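Language Classes and Local Identity in Grarkthorpe

Last updated: July 14, 2018

The question of how a town should treat the languages spoken by its residents is often presented as a question of cost. I wish to set out a different view. Grarkthorpe has 4000 residents, and the most recent school survey recorded 433 households in which a language other than English is used daily. A policy that addresses only English instruction leaves those households with half of what they need.

The Feridis Center currently offers eight evening courses, all of them in English. Attendance is steady. Omar Mansour, who coordinates the program, has proposed that two of the eight be given over to heritage languages in August, with places open to any resident. 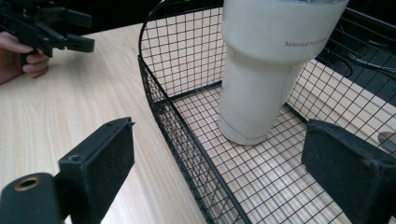
Tumbler in a wire mesh basket on the table.

There are two principal objections. The first is that heritage courses would slow the learning of English. I find this unpersuasive. Children who read well in the language of their parents generally carry the habit of reading into school, and parents who are respected as teachers of one language are more willing to be students of another.

The second objection, raised by Murdo Menzies in his letter to the town council, is that separate courses produce separate communities. This deserves a serious answer. Courses closed to outsiders might have that effect.
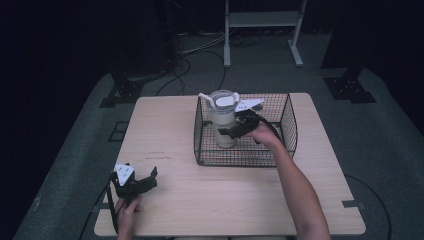

The proposal, however, reserves places for beginners with no family connection to the language, and the fee of $8 per term is the same for every resident. Mr. Menzies would be welcome to enroll.

I have asked the council to publish the enrollment figures by course before it votes on the proposal.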